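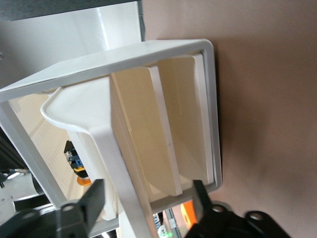 White tray and cream dividers, parts bench.

6/23/20

Sorting the push-button parts for the Mollel panel. Salim Kirui wants everything for one station kept together, so the small electrical parts are going into the white drawer cabinet. Four drawers, stacked:

top - terminals and odds and ends
second - contact blocks
third - collars and bezel rings
bottom - spare caps, labels, screws

Put the brown mat down first. Screws roll less on it and the dark bits are still easy enough to find. 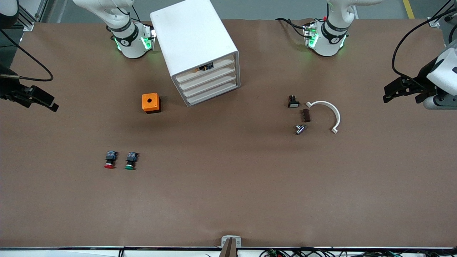 The orange box stays out until the button for it is picked. I want to try the fit before drilling anything on the Nindano side. Hole should take a 16 mm thread but I have not measured it yet.

Red mushroom head goes with the blue contact block, black square base between them. Keep it as one assembly, don't split it across drawers.

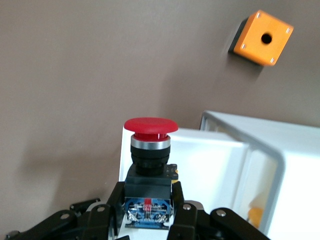
Beatrice Mohamedi asked for 14 of these by the end of June, plus 2 spares. Need to check the Morkberg order before I say yes - the last invoice listed caps only, no blocks.

To do: label the drawers, find the small screwdriver, ask Salim which terminals he wants on the yellow side.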